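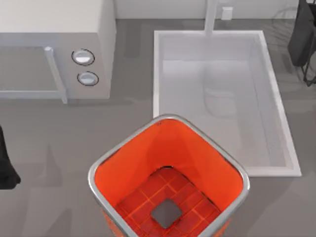 Lorna Dagdag wrote to me after the last post asking why anyone would bother with sourdough rye when the yeasted kind is done by lunch, and I've been composing my reply in my head ever since. It got long, so it's going up as a post!

I came to rye by way of a bakery in Breseck that has since closed. They sold a square black loaf, heavy as a doorstop, and the woman at the counter would only cut it the day after baking. I thought she was being fussy. Then I made my own, cut it warm, and spent ten minutes scraping gum off the knife (and ate it anyway, with a lot of butter).

What I love about rye is that you don't knead it. You stir it with a strong spoon until your arm complains, and then you leave it alone. It never gets smooth or springy, and if you wait for it to behave like wheat dough you'll be waiting all week. It looks like wet cement and smells like apples -- really, apples, at least on a good day.

My current loaf takes 400 grams of whole rye flour, plus the starter, a fat spoonful of molasses, salt, caraway and enough warm water to make a thick paste. I wet my hands to press it into the tin and smooth the top. It goes in the oven when small holes start to open on the surface. Mine bakes for 90 minutes, with the heat turned down partway through, and I let it get darker than feels sensible.

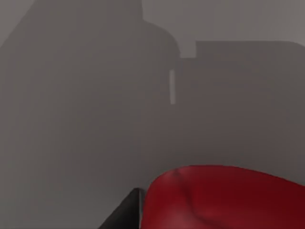

Keeping the starter going

I feed mine with rye only, and I keep it stiff, more like clay than batter. It's named Zustow, after the village where my aunt lived, and it has been through two moves and one very hot summer. I feed it the night before I bake and hold back a spoonful for next time. Between bakes it sits in the fridge, sometimes for far longer than I'd admit to a real baker, and it always comes back after a couple of feeds. Rye starters are so forgiving! If you've killed a wheat one, please try again with rye.

I've also started toasting the old ends of the last loaf, soaking them and stirring them into the new dough. The flavor gets deeper, almost like coffee, and the crumb stays moist for days.
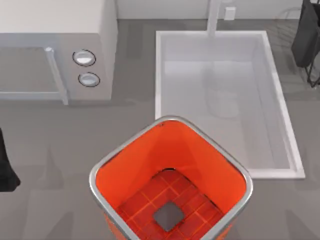 Try it with half the caraway and a little ground coriander, Judolberg commented under the last post, and leave the molasses out once before you decide you need it. I did the coriander part on Sunday and I'm completely sold. The molasses stays for now, but I'll do one plain loaf next weekend and report back.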